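About Gremstead Table & Drawer

We sort kitchens. Drawers, worktops, that cupboard with all the lids in it. Started in Tistlow with 2 of us and a van, now a team of 22, still the same van (new gearbox).

Most jobs are small ones. Half a day, one room, you stay in and drink tea and tell us what you use. We empty everything out on to the table first, group it, give it a wipe, then put back only what earns its space. Anything you don't want goes in the Flomero crate and we drop it at the charity shop on the way home.
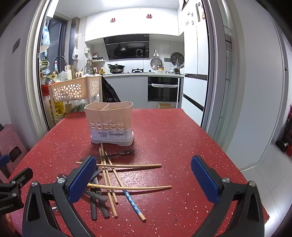
Cutlery is where we like to begin. Quick to do, and you notice it at every meal. Everything out in one heap, then like with like: wooden chopsticks together, the black ones in their own bunch, spoons seperate. A patterned one like the blue chopstick goes to one side until we know if it has a partner. Then back in the caddy, and we do like the sort with drainage holes low down, so washed things can go straight in.

After that the drawers, then the high cupboards. Pans last.

We did 339 kitchens up to the end of July, nearly all of them in Gremstead, Tistlow and the villages between. Further out is fine, just ask, theres a small charge for fuel.

Drawer dividers are the Marti ones, cut to fit on the day. No need to buy anything beforehand.

Bookings: ring before 3 if you want an answer the same afternoon. Evenings by email only.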